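# 老墙受潮发黄,自己动手修:一份不太体面的教程

先说结论:墙上那块黄斑,用白漆盖不住。我盖过,盖了三层,第二年十月它准时回来,轮廓比原来还清楚一点,像是趁冬天描了边。

所以这篇写的是怎么把活干完,顺便写写我走过的弯路。适用范围是室内的石灰墙、石膏墙和普通腻子墙,斑不大,墙没有整片空鼓。外墙、地下室、正在漏水的天花板,都请关掉本页去找水管工。

## 动手之前:找水

墙发黄是结果,水是原因。不把水断掉,后面的步骤都算业余爱好。

常见的来源有这么几处:

- 背面是浴室或厨房,管道接头渗水;
- 窗台外侧密封胶开裂,雨水顺着窗角进来;
- 一楼墙根返潮,斑从踢脚线往上爬;
- 冷凝水,多发于冬天、北墙、衣柜背后。

判断冷凝还是渗水,有个土办法:剪一块保鲜膜,巴掌大,四边用胶带封死贴在斑上,放两天。水珠结在膜的外面,是屋里湿气太重;结在膜和墙之间,是墙里头有水。我第一次做的时候胶带没封严,得出了一个两边都有水的结论,为此还研究了一晚上。

渗水的话,先修源头,再等墙干。等多久?看墙厚、看天气、看通风,快的几周,慢的能跨季节。我住的老房子墙厚,邻居 Parviz Azimi 当年劝我等到春天,我嫌他保守,入冬就刷了。前面说的三层白漆就是这么来的。

## 工具和材料

不用买全套。下面这些够了:

- 刮刀两把,一宽一窄;
- 硬毛刷(别用钢丝刷,铁屑留在墙上会生锈,等于自己种斑);
- 120 目和 240 目砂纸;
- 封闭底漆,包装上要写明能封水渍;
- 补墙腻子,小包即可;
- 面漆;
- 口罩、护目镜、旧床单。

底漆我用的是 Dallo 的封闭底漆,味道大,效果对得起味道。腻子用过 Zestetti 的细腻子,好打磨,但开封以后干得很快,一次只调一小团。调多了的下场是得到一块形状很像桶底的石头,我有两块,现在用来挡门。

预算方面,连刷子带漆我花了 300 出头,其中相当一部分花在一把很漂亮的进口滚筒上。那把滚筒和便宜货刷出来的效果一模一样。

## 第一步:清掉松的

铺好床单,戴上口罩。用窄刮刀从斑的中心往外刮,起皮的、鼓包的、一碰就掉粉的,统统弄下来。刮到边缘结实了就停手。

这一步最难的地方在于停手。墙皮掉起来有种嗑瓜子的快感,我本来打算刮一个碟子大小,回过神来已经是一张餐桌。朋友 Mitra Tabrizi 修过好几套老房子,她的规矩是先用铅笔在墙上画个圈,圈外面只许敲,不许刮。敲着声音发空再扩圈,声音实就放过它。

表面如果有白色的絮状结晶,那是返碱,用干的硬毛刷扫掉,别拿湿布擦。湿布会把盐重新溶进墙里,过几天它又长出来,而且长得很茂盛。

有霉点的话,用稀释的除霉剂点涂,开窗,按说明书的时间等,然后擦净晾干。除霉剂不要和别的清洁剂混用,更不要因为“看起来不够强”就加点洁厕灵。这种组合会产生有毒气体。

## 第二步:看清楚底下是什么

刮开以后,先别急着抹腻子,花点时间看看底子。老墙往往是一层叠一层:面漆、旧腻子、石灰,再往里是砖或者板条。每一层的吸水程度都不一样,补的时候脾气也不一样。

拿湿海绵在底子上轻轻按一下。水印很快被吸进去,说明吸水强,需要先上一道界面剂或稀释的底漆,否则腻子里的水会被瞬间抽干,然后开裂。水印挂着不动,说明还残留着漆膜,用 120 目砂纸磨毛,给腻子一点抓得住的东西。

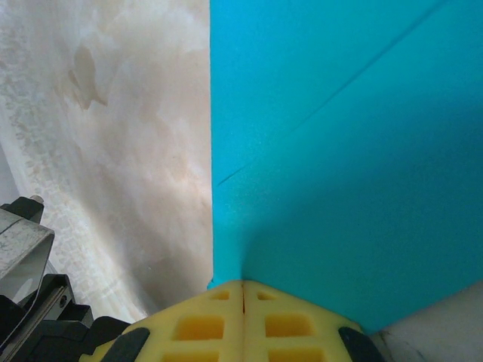

如果底子是石灰,尽量用石灰类或者透气的材料来补。石灰墙靠透气过日子,你给它糊一块密不透风的补丁,潮气就会绕到补丁边上出来,于是你得到一个新的斑,呈环形。装修论坛上有人管这叫“光环”,我觉得这个说法过于乐观。透气墙也别大面积上封闭底漆,只在染色的地方点涂,面漆选矿物漆或石灰漆。

## 第三步:补平

腻子调到酸奶那么稠。宽刮刀蘸少量,斜着压进去,再换个方向收一遍。薄抹多遍,每遍不超过 2 毫米,坑深就多来几遍。一次填满当然很爽快,代价是中间不干、表面先裂,第二天你会在墙上看到一张河网图。

两遍之间要等前一遍完全干透。颜色均匀变浅,摸着不凉,就可以继续。不要用吹风机。我知道你已经在想吹风机了。

最后一遍略高出墙面,干后用 240 目砂纸打平。检查平不平,把屋里的灯关掉,用手电筒贴着墙面侧照,所有的坎和坑都会现形。这件事建议在下午做,趁还有力气返工。晚上十一点侧照自己的墙,对婚姻和睡眠都没有帮助。

打磨完用半湿的布把粉尘擦掉,再晾。粉不擦净,底漆就是刷在粉上的,以后会成片地下来,场面很整齐。

## 第四步:封斑

封闭底漆是整件事的核心。普通乳胶漆是水性的,水渍里的黄色物质遇水就溶,跟着漆膜里的水一起往外走,漆干了,黄也到表面了。封闭底漆的作用是把它锁在里面。

用小刷子涂斑的范围,向外多涂一掌宽,边缘刷薄,免得留下一道框。干透后看一眼:还透黄,就再来一道。两道还透,问题多半在第一节,请回到那里,态度诚恳一些。

开窗,开窗,开窗。溶剂型底漆旁边不要有明火。刷子用完,按桶上写的溶剂清洗,我用水洗过一次,那把刷子后来的用途是敲钉子。

## 第五步:上面漆

现在可以享受了。把面漆搅匀,滚筒先在托盘上滚掉多余的漆,从补丁中心往外滚,越往外压力越轻,让新旧自然过渡。等干,再滚一遍。

要提前说的是颜色。旧墙的白已经不是当年买来的白,哪怕你手里有同一个色号。我翻出当年的旧桶,Vahidi 2782 号,一字不差地又买了一罐,刷上去以后墙上出现了一块很亮的长方形,客人进门都以为那里原来挂着一幅画。我后来真的在那里挂了一幅画。

比较可靠的做法有两个:

1. 刮一小片旧漆,拿去店里电脑调色;
2. 干脆从墙角到墙角刷完整面墙,让色差落在转角处,光线一变,眼睛分不出来。

我推荐第二个,累一点,但是不用再解释那幅画。

## 几个常被问到的小问题

**墙根的斑能不能用踢脚线挡住?**
能挡住你的视线。水还会继续往上走,过一阵子它会出现在踢脚线上面。

**防水漆直接刷在潮墙上行不行?**
不行。水在后面推,漆会鼓成一个个水泡,按下去手感不错,除此之外没有优点。

**除湿机有用吗?**
冷凝造成的潮有用。我家那台 Steltano 放在北屋,冬天每天倒一次水,衣柜背后再也没长过东西。渗水造成的潮,除湿机只是帮你家水管多找了个出口。

**多久检查一次?**
刷完第一个雨季之后看一次,换季再看。可以在旧斑的边缘用铅笔轻轻点几个点,有没有扩散一目了然。点轻一点,我那几个点现在还在,比斑顽强得多。

## 收拾现场

旧床单往里卷起来,拿到室外再抖。剩下的底漆盖紧,倒过来放一会儿再正过来,漆会自己把盖缝封住,前提是盖子真的盖紧了。在桶身上写好房间、色号和月份,以后的你会感谢现在的你,或者至少少骂一句。

沾了溶剂的抹布摊开,在室外晾干再扔,不要团成一团塞进垃圾袋。家具等墙干透以后再搬回去,离墙留出五厘米,衣柜尤其如此。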